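Trutwood drops mixed tabletop sets, moves to single-item stock

Trutwood will stop selling its tabletop items as boxed sets at the end of August and will list plates, cups and play food one piece at a time. The change covers 441 product lines, the company said in a notice to retailers. Existing boxed sets will be sold until stock runs out and will not be made again.

Under the new listing, each item gets its own part number, color code and weight. Translucent plates, pink among them, will be sold singly or in stacks of 3. Cups will be listed by rim width, so that a buyer who has lost one from a nested pair can order the matching size. Black cups stay in the range – the gray version does not.

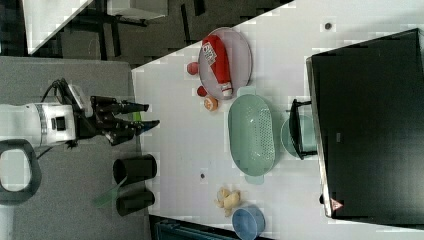
Play food is handled in a separate part of the catalog. Small fruit and balls will ship in bags by type, and squeeze bottles will be packed upright with the cap taped. Returns data from the Pilkington warehouse showed 251 complaints over missing small parts in boxed sets last year, most of them for pieces that had slipped under the card insert. The new bags have no insert.

Zakura, which handles delivery for the northern stores, will carry the single items in its standard crates. One crate holds 753 small pieces or 60 plates. Retailers with open orders for boxed sets can change them through the trade desk until noon on the last working day of the month.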